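Speaker notes - Gratum two-finger gripper kit, evaluation briefing
Speaker: Ruan Lekota, Moodley
2020-01-14

**Opening (3 minutes)**

Thank the hosts at Prirkarik. State the purpose plainly: Moodley was asked to review the Gratum kit and to advise on purchase. The kit comprises the gripper, the mounting parts and the Banilo simulation package. These notes deal mainly with the last item.

**Tabletop tasks**

Each task in Banilo uses ordinary items on a white work surface, such as a cup and a marker pen. Explain that small items were chosen on purpose. A pen lying flat is harder to pick up than many buyers expect, and the approach of the fingers matters a great deal.

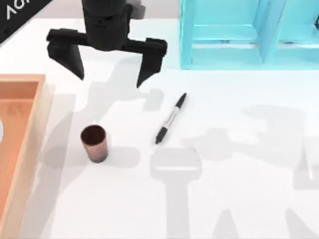

The review covered 28 tasks and 867 simulated runs. Refer the audience to the handout for the full table - do not read it aloud. Note that results in simulation do not replace a trial on the customer's own floor.

**Points to raise on the offer**

- Training is limited to 5 seats per license.
- Support terms beyond the first year are not yet in writing.
- The supplier has offered an on-site trial in May.

Pause for questions on licensing before moving to the cost slide. Questions on safety approval go to Prirkarik.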